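Automation Planning, Unit 7: Making the Equipment Budget
Lecturer: Lizelle Van der Merwe

1. The work cell
The price in the quotation from Trondmont is for two arms. Grippers, cables and table are separate lines, and students often forget them. 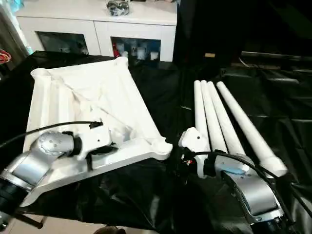

2. Small costs
Please add these to your sheet:
- work surface cover, 5 per year
- spare gripper fingers
- test parts (Hollis sells the frame and tube set, 100 sets minimum)
Training at Drodov takes 7 days and must be booked before June.

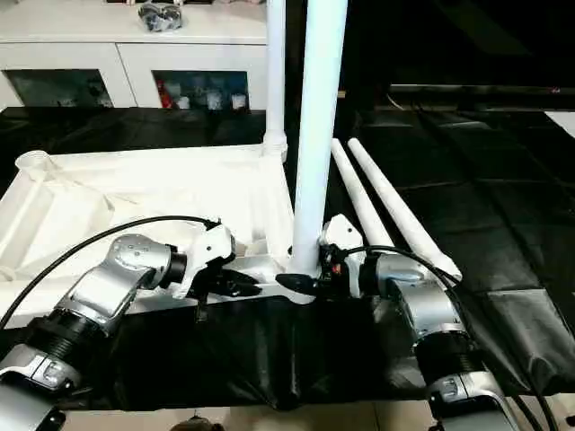 3. One arm or two?
A second arm changes the budget more than any other line, so you must defend it with the task. Ask first if the part can stay in place alone. With a pole standing in the corner of a light frame, one gripper can be at the pole and the other at the front bar - this is a fair argument for two. For flat parts, the Sundeo plan with one arm and a clamp saves 1,026 dollars per cell.

Homework: fill in both plans and bring them on paper.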